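Two Arms, One Cloth, and a Lot of Logging

I went over to Haverford expecting to talk about hardware. I came back with a notebook full of scribbles about timestamps. The engineer I met at Plirnon writes the control and planning code for a pair of small arms, and the first thing I heard when I sat down was, "Please don't ask me about the motors, I only know what they tell me over the bus."
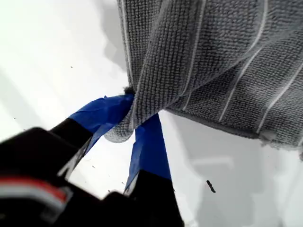
Words by the Braltau workshop desk
26th March

So we talked software. The project is called Elance, and it's a planner and a set of tools for handling cloth with two arms. I asked the obvious question first: why cloth?

"Because it embarrasses your planner," the engineer told me. "With a block, I can store one pose and I'm done. With a towel, what do I store? Every time you pinch a corner, the thing you planned for is gone."

The first version tried to keep a full mesh of the cloth, updated with every camera image. It was lovely to look at, I'm told, and far too slow. In January they threw most of it out — "a sad afternoon, but a short one" — and now the planner keeps a handful of things it really needs: where the edges seem to be, which corners it trusts, and how sure it is about each of them.

I wanted to know what happens when it isn't sure. "Then it's supposed to back off and look again. Getting it to admit that was the hard part! The early one would close on nothing and report a perfect grasp."
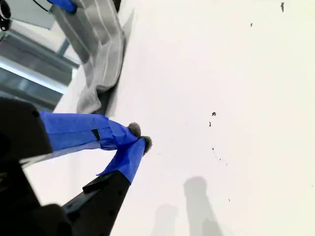
Blue-taped fingers over the white work surface, gray cloth behind.

The fix was to stop letting the perception code have the last word. Now the controller compares how far the fingers closed with how far they should have closed on fabric, and the two have to agree before the log says "held." It sounds simple (I said so, and got a look). A folded edge and a single layer give different readings, and so does a grip right at the hem, so there are 7 grasp labels where there used to be two.

Then we got onto the logs, and I couldn't have stopped the conversation if I'd tried. There are 3164 recorded runs in the archive, and 1803 of them have been replayed through the new planner to see where it would have chosen differently.

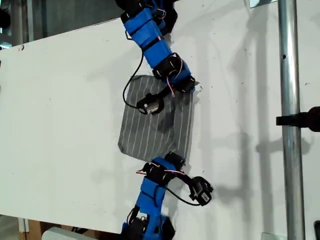
"Replay is the thing I'd save from a fire," the engineer went on. "I can change one line in the planner and have an answer by lunch, without moving an arm." The catch is timing. Both arms and the cameras have to share one clock, and for a while one arm was running 11 milliseconds behind the other. On paper that's tiny. In the replays it made the planner look clumsy whenever both arms pulled together, and they spent days tuning the wrong code.

I asked what's next, expecting something grand like shirts. "A better log viewer," came the answer. "I want to scrub through a run and see what the planner believed at each step. Shirts can wait until I have that."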